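Roboter räumt die Teeküche auf – was wird aus den Stunden der Küchenkraft?

Eingestellt am 5. Dezember 2023 von Kamau

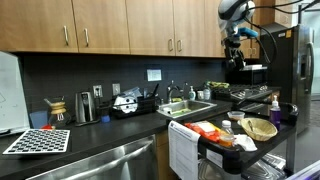 Ich würde zuerst klären, ob überhaupt schon jemand mit der betroffenen Kollegin geredet hat, meinte ein Kollege, dem ich den Entwurf für diesen Beitrag gezeigt habe. Er hat recht, deshalb vorweg: Ja, aber nur zwischen Tür und Angel.

Zur Lage. Wir sind ein Betrieb mit 118 Leuten, Betriebsrat vorhanden. Im Januar soll in der Küche ein Roboterarm in den Regelbetrieb gehen, der das Geschirr einräumt und die Arbeitsplatte freimacht. Bisher läuft er nur stundenweise zur Probe. Unsere Küchenkraft ist in Teilzeit angestellt, 6 Stunden am Tag. Die Geschäftsführung spricht von »Entlastung«, im selben Gespräch fiel aber auch das Wort »Stundenanpassung«. Schriftlich gibt es nichts.

Mich interessiert zweierlei: Darf der Arbeitgeber die Stunden einfach kürzen, wenn die Maschine einen Teil der Arbeit übernimmt? Und worauf sollten wir achten, damit die Kollegin am Ende nicht dieselbe Arbeit in weniger Zeit macht und nebenbei noch auf den Arm aufpasst?

Standunum

Einseitig kürzen geht in der Regel nicht. Die vereinbarte Arbeitszeit steht im Vertrag, und den ändert man einvernehmlich oder über eine Änderungskündigung. Dagegen kann sich die Kollegin wehren, die Frist ist mit drei Wochen aber kurz. Bitte nichts auf die Schnelle unterschreiben, auch keine »Zusatzvereinbarung zur Probe«.

Der Betriebsrat muss über neue technische Anlagen und Arbeitsabläufe rechtzeitig informiert werden, also schon bei der Planung. Wenn der Arm mit Kameras arbeitet, kommt die Mitbestimmung wegen möglicher Leistungs- und Verhaltenskontrolle dazu. Das ist bei euch der stärkste Hebel. Verlangt eine Betriebsvereinbarung, in der mindestens steht, was aufgezeichnet wird, wer es sieht und wann es gelöscht wird. Außerdem gehört eine Gefährdungsbeurteilung für den Platz am Roboter dazu, und zwar vor dem Regelbetrieb. Im Einzelfall Gewerkschaft oder Fachanwalt fragen.

Drarnia

Aus der Praxis: Bei uns in der Kantine steht so etwas seit einem knappen Jahr. Das Einräumen ist tatsächlich weniger geworden. Dafür gibt es Arbeit, die vorher keiner auf dem Zettel hatte – Störungen quittieren, Töpfe vorsortieren, den Bereich freihalten, dem Techniker erklären, was klemmt. In den ersten 4 Wochen war es unterm Strich mehr als vorher.

Lasst die Kollegin aufschreiben, was sie am Tag macht, jetzt und dann noch einmal nach dem Start. Ohne diese Liste redet jeder nur nach Gefühl. Und wenn sie die Maschine betreuen soll, muss das in die Stellenbeschreibung, möglichst mit Einweisung während der Arbeitszeit. Bei uns gab es dafür 3 Termine, einer mehr hätte nicht geschadet.

Nartey

Wird doch überall so gemacht, da kann man eh nichts ändern. Soll sie sich halt was anderes suchen.

Kommentare

Standunum: @Nartey Das hilft hier keinem weiter.

Kamau: Danke euch. Das mit der Liste haben wir heute angefangen. Nach der Gefährdungsbeurteilung habe ich gefragt, Antwort steht aus.

Drarnia: Frag auch gleich, wer den Arm abschalten darf. Bei uns war das anfangs nur der Schichtleiter, und der war mittags nie da.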